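Home Catalog Grippers Club Kits Spares Cart (0)

Momeck Two-Finger Club Gripper, green pads

Sold as a "competition-ready" gripper for school and club arms. We stock it, we have used it, and we would not go that far. The maker's sheet says 40 minutes from box to first grab. Our club took most of an evening, and that was with Torunn Bakke reading the steps out loud.

The fingers are black linkage plates with round silver bolts and green pads at the tips. Check the bolts before every session. Ours work themselves loose, whatever the sheet says about thread lock.

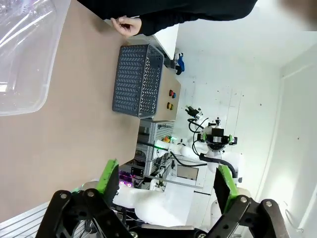

The Mudovlow student class uses this gripper for its sorting task, and that is where our opinions come from. Arash Hosseinzadeh set the task up so that an arm has to work at a basket and then at a box of push buttons. The basket with the leaf-like cutouts was a bad surprise, as the pads catch on the holes if you come in at an angle. The buttons are easier, though red and blue sit right next to each other and a sloppy approach gets you the wrong one. Mahtab Azimi's team says practice fixes this. I have my doubts.

Rated for 761 grams. I would plan on less, and I would ask to see the test.

Price: 80 per gripper, pads included. Spare pads come in packs of 5. Buy a pack, you will want it by September.

Fits the Kuruc wrist plate. The Sata plate needs an adapter, sold separately, and no, I don't know why they changed the holes.

Questions about club orders go to Rostam Bagheri.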